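Vastham tableware library opens for loans

February 28, 2020

Residents of Vastham can now borrow plates, bowls, cups and cutlery for parties and other gatherings instead of buying disposable sets. The tableware library opened this week in the former Suominen shop on Skulum Street.

The collection holds 1847 pieces, most of them donated by households in town. A set for up to 80 guests can be booked in one order. Loans run for 9 days and are free of charge, with a refundable deposit of $10.

Borrowers are asked to scrape and rinse everything before bringing it back. Final washing is done on site. Chipped or lost items should be reported at the counter so they can be replaced from storage.

Few of the donated pieces match, and the library does not try to sort them into complete services. Customers who want a single color can ask for it when they book, but orange and white go quickly. Mixed cutlery is handed out unless a booking says otherwise. 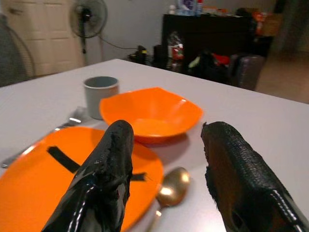

An orange plate with a silver fork and a gold spoon on a white tabletop.

Bookings are made at the counter or through the Zoko app. Orders for graduation parties in May are already being taken, and the library advises placing them early. Donations of plates and bowls are still welcome, but no more glassware can be accepted for now.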